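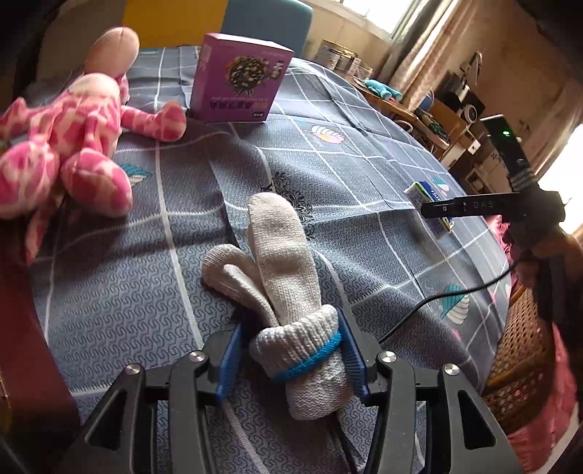

Kotano – LÉEME

¡Hola! Soy del club de robótica de Sillham y esto es lo que llevamos grabado para el proyecto de septiembre: 1,135 demostraciones de coger y soltar cosas de casa (peluches, cajas, prendas de punto...) con pinzas de mano.

Carpetas: hay 10, una por sesión. La 6 y la 7 todavía no están revisadas – yo no entrenaría nada con ellas, la verdad.

Lo que peor llevo es lo blando, ¡se dobla como quiere! Si encontráis una etiqueta mal puesta, avisadme en el foro del club.

Última revisión: 30 abr 2020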